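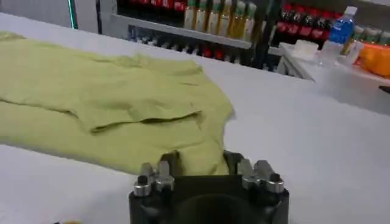

My niece asked me at breakfast why her town can't just have an election whenever people get mad at the mayor, and wouldn't that be a lot quicker? She's nine, and I thought it was such a good question that I went off and wrote this whole page for her. And for you, if you're reading it!

So let's make up our minds to look at one town. I'll use Narora, where I live. Narora has a mayor and a town council, and the council has 6 members. Grown-ups vote for them, and then they get to do the job for a set number of years. That stretch of years is called a term.

Why have terms at all? Well, some jobs take ages. When Narora wanted a new bridge over to Moriarty (the town across the river, they have the better swimming pool, I admit it), the council had to find the money, pick a builder and listen to a lot of people who didn't want a bridge. If there had been a vote every time somebody grumbled, I think we'd still be taking the ferry.

But what if a mayor is doing a really bad job? Some places have a thing called a recall. It's a bit like saying "Wait, we want to choose again!" In my town you start with a petition, a piece of paper that lots of voters sign. Ours needs 1447 names. That's a lot of doorbells!

Then the town clerk's office checks the names. Did each person sign only once? Do they live here? The last time we had a petition, 291 names got crossed out, mostly people from Moriarty who had signed outside the Plollex supermarket without reading the top of the page. Oops.

If there are still enough names left, there's a special election, and the voters decide if the mayor stays or goes. The mayor gets to make speeches too, and put up signs, and tell everybody their side.

Not every town does it this way. Over in Bullotus there's no recall at all, so people there go to meetings, write letters and wait for the next regular election. You can go to a meeting even if you're a kid. I went to my first one when I was ten, and they talked about parking for 2 hours. I ate a whole bag of pretzels.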